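FOR IMMEDIATE RELEASE

Lakent brings free glasses-cleaning mornings to Dalton library

DALTON – Smudged lenses, loose arms, that greasy patch near the nose. Lakent, the eyewear shop on Roy Street, is running free drop-in cleaning sessions at Dalton library through June. First one this Sunday, 10 am. No booking needed.

Bring your glasses, and the case too if you've got one. Cases get grubby and the grit goes straight back on the lens.

Sessions run 30 minutes. Staff show the basics at the table, then everyone has a go on their own pair. Rinse or spray first, always. Then the cloth, both sides, light pressure, rims and nose pads last. No shirt tails, no paper towel. Reading glasses, sunnies, kids' frames all welcome. Small screws tightened on the spot were possible.
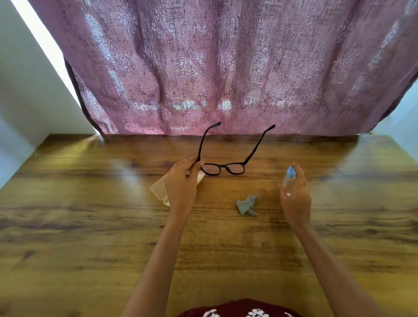

Years of wiping with a jumper sleeve had left one pair so cloudy their owner thought the prescription had changed, Roy told the shop after the trial session, and a proper spray and a clean cloth sorted most of it. The scratches stayed, Roy added, so start earlier.

Lakent will hand out 50 cleaning kits over the month, one per household, while they last. Each kit has a pump spray and a grey cloth, packed by local supplier Vovis. Refills of the spray are $3 at the shop, bring the old bottle back. Cloths can go in a cold wash, no fabric softner, dry flat.

The shop is also collecting old frames in any colour or condition. Drop box at the library front desk from Sunday, cases accepted too. Please take out any notes or receipts first.

Kids under 12 need an adult with them. Library parking is free for 2 hours, entry by the side door on Sundays as the front stays locked until noon.

Media enquiries: Lakent, Roy Street, Dalton. Shop counter, weekdays.

ENDS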